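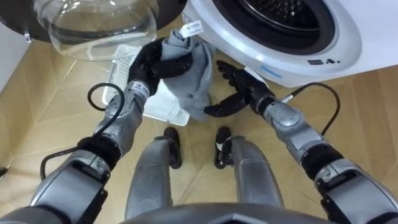
Häufige Fragen zu Fahrrädern und E-Scootern auf dem Campus Hidach

4. August 2019 | Redaktion Campusbetrieb
67 mal geteilt | 2 Kommentare

Zum Wintersemester gilt auf dem Campus Hidach eine neue Ordnung für Fahrräder, Lastenräder und Elektrokleinstfahrzeuge. Die folgenden Fragen sind seit der Ankündigung im Mai am häufigsten bei uns eingegangen. Die vollständige Ordnung hängt am Infopunkt im Hauptgebäude aus und kann dort auch als Kopie mitgenommen werden.

Allgemeines

Für wen gilt die neue Ordnung?

Für alle, die das Gelände mit einem Fahrrad oder E-Scooter befahren: Studierende, Beschäftigte, Gäste und Lieferdienste. Sie gilt auf sämtlichen Wegen und Plätzen der Hochschule. Die Straße entlang der Nordseite gehört zum öffentlichen Straßenraum und fällt nicht darunter, dort ist die Stadt zuständig.

Ab wann gilt sie?

Mit dem ersten Vorlesungstag des Wintersemesters. Die Schilder und Markierungen werden schon vorher angebracht. Bis zum Semesterbeginn bleibt es bei den bisherigen Regeln, auch wenn an einer Stelle bereits ein neues Schild steht.

Darf ich weiterhin über den Innenhof fahren?

Nein. Der Innenhof zwischen Hauptgebäude und Bibliothek ist künftig während der Vorlesungszeit ganztägig Fußgängern vorbehalten. Räder dürfen geschoben werden. In der vorlesungsfreien Zeit ist das Fahren in Schrittgeschwindigkeit erlaubt. Wer vom Südtor zur Mensa möchte, nimmt den breiten Weg hinter den Laborgebäuden. Der Umweg beträgt 300 Meter.

Wie schnell darf ich auf den übrigen Wegen fahren?

Auf den markierten Radwegen gibt es keine eigene Höchstgeschwindigkeit, die Fahrweise muss aber den Verhältnissen angepasst sein. Auf gemeinsam genutzten Wegen haben Fußgänger Vorrang, notfalls muss abgestiegen werden. An den Ausgängen der Bibliothek und der Mensa gilt Schrittgeschwindigkeit. Diese Bereiche sind auf dem Boden gekennzeichnet.

Gilt auf dem Campus rechts vor links?

Ja, sofern nichts anderes ausgeschildert ist. Eine Ausnahme ist die Kreuzung am Südtor. Dort hat der Lieferverkehr aus der Einfahrt zu warten, was bisher oft missverstanden wurde. Die Wartelinie wird neu aufgebracht.

Abstellen

Wo darf ich mein Fahrrad abstellen?

An den Bügeln und in den überdachten Anlagen. Die größte Anlage liegt hinter der Mensa, eine weitere am Südtor. Neu hinzu kommt das Fahrradhaus Pulta neben dem Sportzentrum mit 60 gesicherten Plätzen. Geländer, Laternen, Bäume und die Rampen an den Eingängen sind keine Abstellplätze.

Was ist das Fahrradhaus Pulta und wie bekomme ich dort einen Platz?

Pulta ist eine geschlossene Halle, die sich mit dem Hochschulausweis öffnen lässt. Der Zugang muss einmal pro Semester am Infopunkt freigeschaltet werden. Gebühren fallen nicht an. Sind alle Plätze vergeben, gibt es eine Warteliste. Vorrang haben Personen, die wegen einer Behinderung auf ein Spezialrad angewiesen sind. Danach entscheidet das Eingangsdatum des Antrags.

Kann ich einen Platz in Pulta an jemand anderen weitergeben?

Nein. Die Freischaltung ist an den Ausweis gebunden. Wer den Platz nicht mehr braucht, meldet sich bitte ab. Eine formlose Mitteilung genügt.

Darf ich mein Rad mit ins Büro oder ins Wohnheimzimmer nehmen?

In die Hochschulgebäude nicht. Flure und Treppenhäuser sind Rettungswege. Zusammengeklappte Falträder sind erlaubt, wenn sie im eigenen Büro oder unter dem Arbeitsplatz Platz finden und niemanden behindern. Für die Wohnheime gilt die jeweilige Hausordnung. Fragen dazu beantwortet die Wohnheimverwaltung.

Gibt es Plätze für Lastenräder und Anhänger?

Ja, hinter der Mensa und vor der Kindertagesstätte. Die Flächen sind mit einem Lastenradsymbol gekennzeichnet. Normale Fahrräder dürfen dort nicht stehen, auch nicht kurz. Anhänger dürfen über Nacht angekoppelt bleiben, einzeln abgestellte Anhänger dagegen nicht.

Mein Fahrrad wurde entfernt. Wo finde ich es?

Räder, die Rettungswege, Rampen oder Blindenleitstreifen versperren, werden ohne Vorwarnung umgesetzt. Sie stehen dann im eingezäunten Bereich am Betriebshof. Bitte Ausweis und Schlüssel mitbringen. Wer den Schlüssel nicht dabeihat, kann das Rad auch anhand von Rahmennummer oder Kaufbeleg auslösen. Eine Gebühr wird im ersten Semester nach der Umstellung nicht erhoben. Muss ein Schloss durchtrennt werden, wird es nicht ersetzt.

Was passiert mit Rädern, die niemand mehr benutzt?

Offensichtlich nicht mehr fahrbereite Räder erhalten eine Banderole mit Datum. Bleibt sie vier Wochen lang unberührt, wird das Rad zum Betriebshof gebracht und dort noch ein Semester aufbewahrt. Wer länger im Ausland ist, kann sein Rad vorher am Infopunkt melden, dann wird es von der Aktion ausgenommen. Das gilt auch für Praxissemester.

E-Scooter

Darf ich mit einem E-Scooter auf dem Campus fahren?

Ja, auf den markierten Radwegen und auf den Fahrstraßen des Geländes. Auf reinen Fußwegen und im Innenhof ist das Fahren untersagt. Der Roller muss für den Straßenverkehr zugelassen sein und eine gültige Versicherungsplakette tragen. Modelle ohne Betriebserlaubnis dürfen auf dem Campus nicht gefahren werden, auch nicht auf den Parkplätzen.

Dürfen zwei Personen auf einem Roller fahren?

Nein. Das ist im Straßenverkehr verboten und auf dem Campus ebenso.

Wo stelle ich einen Leihroller ab?

Der Verleiher Giltel hat mit der Hochschule 2 Abstellflächen vereinbart, eine am Südtor und eine an der Bushaltestelle. Nur dort lässt sich die Miete in der App beenden. Auf dem übrigen Gelände läuft sie weiter. Steht ein Giltel-Roller im Weg, kann er an der Hotline auf dem Lenker gemeldet werden. Bitte nur zur Seite stellen, wenn das gefahrlos möglich ist.

Darf ich den Akku im Gebäude laden?

Akkus von Rädern und Rollern dürfen nicht unbeaufsichtigt in Seminarräumen, Fluren oder Teeküchen geladen werden. In der Bibliothek stehen dafür Schließfächer mit Steckdose zur Verfügung, Ladegeräte müssen mitgebracht werden. Im Fahrradhaus Pulta gibt es vorerst keine Lademöglichkeit. Ob dort Steckdosen nachgerüstet werden, ist noch nicht entschieden.

Sicherheit

Muss ich auf dem Campus einen Helm tragen?

Eine Pflicht gibt es nicht. Wir empfehlen es trotzdem, auch für kurze Strecken. Für Dienstfahrten mit den hochschuleigenen Rädern ist der Helm vorgeschrieben. Helme in mehreren Größen liegen an der Ausgabe bereit.

Wie ist die Beleuchtung am Abend?

Der Weg hinter den Laborgebäuden erhält vor Semesterbeginn neue Leuchten. Er ist dann bis zur Schließung der Bibliothek durchgehend beleuchtet. Zwischen Sportzentrum und Südtor bleibt es bei der alten Anlage mit Bewegungsmeldern. Defekte Leuchten bitte mit der Mastnummer melden – die Nummer steht auf einem kleinen Schild in Augenhöhe.

Wo kann ich mein Licht oder meine Bremsen prüfen lassen?

Die Werkstatt Phí im Untergeschoss der Mensa bietet in den ersten Wochen des Semesters eine kostenlose Durchsicht an. Geprüft werden Licht, Bremsen, Reifen und Kette. Kleinteile werden zum Einkaufspreis abgegeben. Für größere Reparaturen ist ein Termin nötig. Eine Standpumpe und ein Satz Werkzeug hängen außen neben der Tür und sind auch dann zugänglich, wenn die Werkstatt geschlossen ist.

Ich hatte einen Unfall auf dem Gelände. Was muss ich tun?

Bei Verletzungen zuerst den Notruf 112 wählen und danach die Pforte verständigen, damit der Rettungswagen eingewiesen werden kann. Studierende und Beschäftigte füllen anschließend eine Unfallanzeige aus, auch bei zunächst harmlos wirkenden Verletzungen. Das Formular gibt es am Infopunkt. Sachschäden an Fahrzeugen regeln die Beteiligten untereinander oder über ihre Versicherungen.

Haftet die Hochschule, wenn mein Fahrrad gestohlen wird?

Nein, auch nicht im Fahrradhaus Pulta. Diebstähle bitte bei der Polizei anzeigen und zusätzlich der Pforte melden. Die Meldung an die Pforte ersetzt die Anzeige nicht.

Kontrollen und Rückmeldungen

Wird die Einhaltung kontrolliert?

In den ersten Wochen wird es Hinweise geben, keine Sanktionen. Danach kann bei wiederholten Verstößen die Zufahrt für Fahrräder und Roller untersagt werden. Über ein solches Verbot wird schriftlich informiert, und die betroffene Person kann vorher Stellung nehmen.

Warum wurde der Weg an der Bibliothek nicht verbreitert?

Das wurde geprüft. Unter dem Grünstreifen verlaufen Fernwärmeleitungen, die bei einer Verbreiterung tiefer gelegt werden müssten. Die Arbeiten sind für die nächste Sanierung der Leitungen vorgemerkt, einen Termin gibt es noch nicht.

Wo kann ich Gefahrenstellen oder Vorschläge melden?

Am einfachsten schriftlich über den Briefkasten am Infopunkt oder telefonisch bei der Pforte. Bitte den Ort möglichst genau angeben, zum Beispiel mit Gebäude und Eingang. Scherben, Öl und lose Platten werden am selben Werktag bearbeitet. Vorschläge zur Wegeführung sammeln wir bis zum Ende des Wintersemesters und beantworten sie gebündelt auf dieser Seite.

2 Kommentare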